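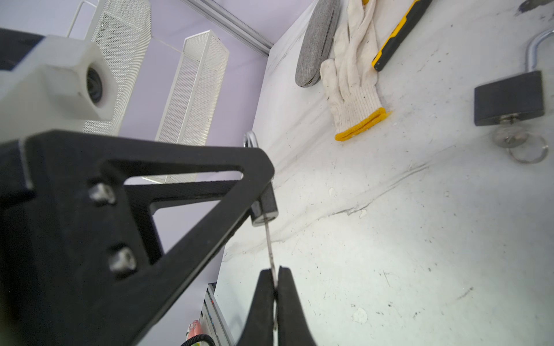 Figure 3. Key with a black plastic head and a small silver ring. Two white mesh baskets stand against the wall behind.

4.2 Small things that need a home

Keys gave us the richest material in the whole study, and we were delighted by how much people had to say about them. In the Prallside interviews we asked each household to talk us through what happens to pockets and bags at the end of the day. Coins, receipts and earbuds were dealt with in a sentence or two. Keys went on for pages! People told us about hooks, bowls, drawers, windowsills and the tops of refrigerators, and they often corrected themselves halfway through when they remembered where the key had really been that morning.

We sort these places into landing spots and keeping spots, following Kopecký's earlier work on mail. A landing spot is wherever the hand lets go. A keeping spot is where the household agrees the thing belongs. Of the 50 households, 26 named the same place for both. The rest described a daily or weekly trip between the two, usually made by one person on behalf of everyone else.

The kind of key matters a great deal. A key with a plastic head and a single ring, like the one in Figure 3, is easy to tell from its neighbors by touch, and several people said they could find such a key in a full bag without looking. Plain metal keys on a shared ring were sorted by eye, and people marked them with nail polish, tape or thread. One woman in Prernisby had knitted a little cap for the key to her mother's cellar, and we are grateful to her for letting us handle it.

Open baskets turned up again and again as keeping spots. Mesh was liked for one simple reason: you can see into it from the side. It was also blamed for trouble, as a thin key shank can poke through the holes and catch when the basket is lifted. Boris Kollár, who coded the diary entries, found this complaint in 5 separate diaries, each time with a different cure. Lining the basket with a dish towel was our favorite. It stops the snagging and hides the keys again, and the diary writer noticed this herself two days later.

The diaries also show how often a keeping spot moves. Most moves were short, from one end of a table to the other, and followed a change nearby such as a new lamp or a child tall enough to reach. Longer moves clustered in January, when many households put away decorations and rethought the surfaces they had just cleared. We return to these seasonal moves in Section 5.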